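3.2 Collecting demonstrations by remote control

All demonstrations used in this paper were given by people, one at a time, through the Bakora teleoperation interface. The operator holds a controller in each hand, and the two arms of the simulated robot follow the motion of the controllers. A trigger under the index finger opens and closes the gripper on that side. We chose remote control over moving the arms by hand because our task set lives in the Prustinness simulator, where there is no physical arm to push.

Each episode begins with small objects placed on a countertop within reach of both arms. Positions are drawn again at every reset. The operator reads a one-line instruction, such as moving the bottle to the other side of the knife, and starts when ready. Figure 2 gives views from one of the rooms, first over the robot's body and then from close to a gripper.

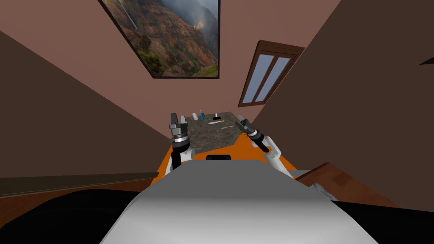 How long does an operator need to practice before the recordings are useful?

In our case, one afternoon of free practice was enough for most operators to give steady demonstrations of the single-arm tasks. The two-arm tasks took longer, mainly the ones with a handover.

We recorded 147 demonstrations in this room during May. An episode was kept if the final object positions met the goal test and the operator did not press the discard button. We removed 23 of the recordings by this rule and did not replace them. Most of the removed episodes ended with an object knocked over the far edge of the counter. Episodes could run for up to 3000 control steps, after which the simulator stopped them.

Operators differed in how they approached thin objects lying flat. Some lowered the open gripper straight down and closed it. Others slid the object toward the counter edge first and picked it up from the side. Both ways pass the goal test, and we kept both. This makes the data harder to fit — a policy that averages the two motions will do neither — and it is the main reason we use the Nechyporuk action head described in Section 4.

The policy receives the body view and a view from each gripper, along with joint positions. The gripper views matter most in the last part of a reach, when the arms may hide the object from the body view. Early in an episode they often carry little about the task, as the gripper may be facing a wall. We did not trim these steps. In a small trial with trimmed data, the policy handled the start of the episode poorly and drifted before it reached the counter. 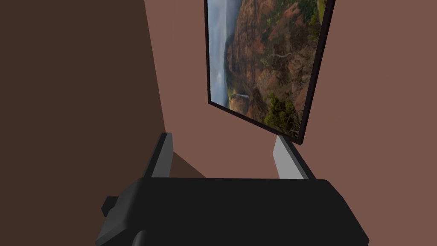

Figure 2. Simulated views from the Prustinness room: over the robot's body (first) and close to an open gripper (second).

Controller input was passed through the Purorix filter to take out hand tremor. The filter adds a short delay, which operators noticed at first and then worked around by slowing down near contact. We left the filter settings the same for all operators and all tasks.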